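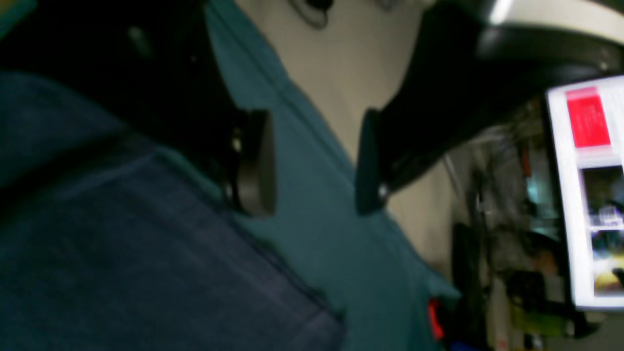

Taking in a waist, and other small jobs

Dalia Hegazy has been altering clothes in Colmont for 21 years. Her shop, Jondine, takes up the ground floor of a brick house on Dunne Street, and most of what comes through the door is ordinary: hems, zippers, elbows, school uniforms in September.

"People think I make wedding dresses," she says. "I did seven last year. The rest was pants."

She learned from her aunt, who charged by the seam and kept her prices on a card in the window. Hegazy still uses a card. A plain hem is the cheapest thing on it, and a relined coat is the most expensive.

I asked what customers get wrong before they come in. "They wash it after, when they should wash it before," she says. "Cotton shrinks. If I hem new cotton pants and then you wash them, they're too short, and you're back here."

Knit shirts are harder than they look. She uses a ballpoint needle and a narrow zigzag stitch, and she won't pull the fabric as it goes through. Collars she replaces only if the customer insists. "A new shirt costs less. I tell them that."
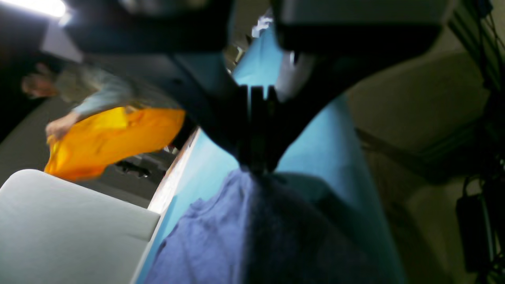

Issue 7 | Page 21

Her assistant, Nesma Alaoui, joined four years ago and now does most of the pressing and all of the zippers. "She's faster than me on zippers," Hegazy says. "I don't mind."

The two of them finished over 800 jobs last year, all written by hand in a ledger. Alaoui would like to move the ledger to a computer. Hegazy has agreed to think about it.

Rent went up in the fall, and she raised the price of a hem by a dollar. She lost one customer, who came back a month later with a coat.

Does she sew for herself? "Buttons," she says. "My own hems are taped."

Jondine is closed for lunch from noon to one.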